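The Paiva Shelter Tote

Okay, I love this bag. I run the little online shop for our animal rescue, so I get to write these pages myself, and this is the one product I'd push on my own mother (I did, she has it in green).

The tote is heavy cotton canvas with long handles that go over a winter coat, a flat bottom, and one inside pocket that fits a phone or a fistful of dog treats. The front has the drawing by Leonor Salgado, who is in fifth grade and won our student art contest with a three-legged cat called Wekis. She drew him asleep in a food bowl! We printed it in one color so the pencil lines still look like pencil lines.

Colors: natural, green, navy
Care: machine wash cold, hang to dry, iron inside out
Printed by: Joneck
Price: $9 each, or 3 for $24

We ordered 1,000 bags and have 568 left as of 2024-07-06. Navy is going fastest. I don't plan on a second printing before the contest opens again in August, so grab one if you've had your eye on it.

All the money after printing goes to spay and neuter surgeries and to the kennel repairs Adelino Esteves has been nagging me over (the back gate, mostly).

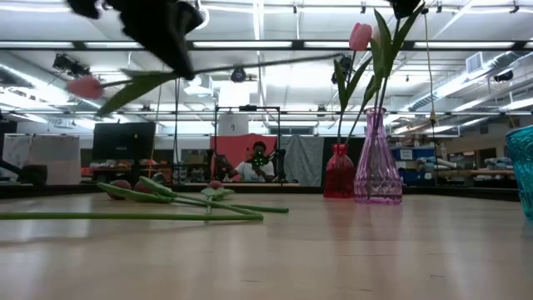 Totes can be mailed or picked up at the front desk, and pickup is free. Bags going out by mail are folded flat, so expect a crease across the cat until the first wash. If you're giving one as a present, it holds a bunch of flowers nicely. Pink tulips with their long green leaves look so good poking out of the top of the natural one, and you could tuck a small red glass vase in beside them. Want a bigger order for a school or an office? Write to Rosário Quintela at the shop address and she'll set the bags aside for you.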